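My daughter has moved to Tirana to finish a degree in printmaking, and for four months I have been telling people where that is. Most of them nod and ask if she's enjoying Italy.

One man at my dentist's office asked whether it was the one with the vampires. I said no, a different one. He looked let down, and I felt I'd let the whole country down along with him.

She rents a room from Valbona Krasniqi, a retired chemistry teacher who has opinions on scarves, on drafts, and on how thin my daughter was in March, when they first met over video. I have never spoken to this woman directly. I'm fairly sure she has me down as negligent.

The building has nine floors and an elevator that goes to six of them. Which six seems to depend on the day. The rent is paid in cash, in an envelope, with coffee. You can't skip the coffee. She tried once, she was late for class, and it took a week to repair.

Her program has 173 students and one working etching press. There's a sign-up sheet. There's also, she says, the real sign-up sheet, which lives in the head of a man called Phan who runs the print room and can be moved by pastry.
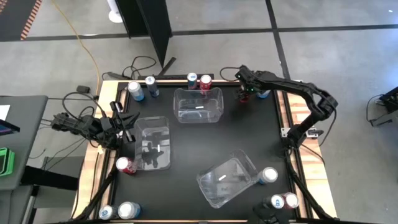
Two arms, three bins, twelve cans.

Meanwhile I have been learning Albanian on an app called Divamow. It has taught me to say "the goat is under the bridge" and "my uncle is a lawyer." My uncle sold carpet. I'm on lesson nine and still can't ask for the bathroom.

Nodding for no and shaking for yes: I was warned. I practiced in the mirror. Then I did it to the cashier at my own grocery store in Ohio and came home with no bag and a loyalty card.

My friend Oanh Dương, whose own son went to Lisbon, told me the first year is the hard one. I asked her how the second year went. She said he bought a boat.

I mailed a winter coat at the start of October 2022. The tracking page has said "in transit" ever since — it doesn't say to where. The coat cost less than the postage. My daughter says Valbona has already found her another one, and it's warmer.

We fly out in the spring. My husband has bought a money belt and a 2000-word phrase book, and he's packed both. I've been told to bring peanut butter, good erasers, and something nice for Valbona. Suggestions welcome on that last one. She doesn't eat sugar and she already has a scarf.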